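Drinks Stations, Trays and Coasters: Speaker Notes
Skiltby office services afternoon, 2 Jul 2021

Slide 1. Title

Wait for people to sit down. Say who I am and that I look after the shared rooms at Pestosside. Handouts are by the door. Questions at the end, but stop me if a word makes no sense.

Slide 2. What the talk covers

I am going to talk about the small end of office services: the water, the mugs, the trays, and what happens to a table over a year of people putting things on it. There are 40 shared tables across the Pestosside building. Most of the complaints I get are about those tables, and most of those complaints are about rings, spills and clutter.

Slide 3. Where we started

Before last November every table had whatever people left on it. Some had a jug. Some had a stack of paper cups. The big white tables were bought for the Drulden floor and they look good in a brochure, but they show everything. Tea is the worst. Coffee comes off if you get to it the same morning. Tea left overnight needs the cream cleaner, and the cream cleaner takes the shine down a little every time you use it.

We spent 400 dollars on cleaning and polishing products in one quarter. Pause here. People who run buildings will nod, the rest will want to know if that is a lot. For us it was.

Slide 4. The tray

The first change was to put a tray on each table and say that drinks live on the tray. We tried three kinds. Metal trays were noisy and people moved them. Plastic trays slid. The light wooden ones stayed put, and people treated them with a bit more care, which I did not expect.

Look for a raised edge. A flat board is a chopping board, and drips run straight off it. The edge does not have to be high. A divider is useful too, so that the mug side and the bottle side stay separate and the whole thing does not turn into a pile.

Wipe the wood with a damp cloth and dry it straight away. Do not soak it. We lost two trays in the first month to a sink full of hot water.
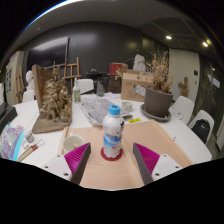 Slide 5. The coaster

The coaster goes on the tray, under the bottle. I got some pushback on this from the Gazi team, who asked why you need a coaster if you already have a tray. The answer is that a cold bottle sweats, and a bare wooden tray will mark just as a table does, only slower. Round coasters suit round bottles. Get one a little wider than the base so that the rim shows all the way around, and people can see where the bottle goes back.

Dark colors are better than pale ones. A dark red coaster on pale wood is easy to spot from across a room, and it hides stains well. Cork is fine for a while and then it crumbles.

Slide 6. Bottles and mugs

Bottles should have a screw cap. Push-on lids get lost, and then you have an open bottle next to a laptop. If the cap is a bright color, so much the better, because somebody will find it when it rolls under a chair.

Mugs: plain white, ceramic, all the same. White lets you see at a glance if a mug has been used. If there is a brown spot in the bottom, it goes to the kitchen. Store clean mugs upside down in the cupboard, and put them on the tray right way up when the room is set. We had mugs upside down on the trays at first and nobody could tell the clean ones from the ones people had turned over to hide the dregs.

Slide 7. Everything else on the table

This is the part people argue about. A table in a shared room picks up things. Small jars, zip bags with craft supplies or samples in them, a charger, somebody's hand cream. My rule is that loose items go to one side, away from the tray, and anything still there at the end of the week goes in the box at the front desk with the room name on it.

Ornaments are different. If a table has a sculpture or another large display piece, leave it where it is and set the tray well clear of it. Do not let anyone carry a big piece one-handed to make space for lunch. Dust it with a soft brush — never a wet cloth, which pushes the dirt into the corners of the carving.

Slide 8. Costs

Full set of trays, coasters and mugs for the building: up to 2000 dollars, depending on the wood. The trays are most of that. Coasters are cheap, so order spares. I keep 5 in my desk drawer and I am always down to one.

Slide 9. What I would change

I would buy all the trays in one order. Ours came in two batches and the second batch is a slightly different size, so they do not stack together. I would also label the underside of each tray with the room name from day one. Trays wander — mostly toward whichever room has the best chairs.

I would not bother with the printed sign. We put one in every room, and people stood their cups on it.

Slide 10. Questions

If it is quiet, ask who in the room has glass tables and how they cope with fingerprints. Supplier list is on the back of the handout. Sample trays are on the side table and can be picked up. Please put them back in the same order.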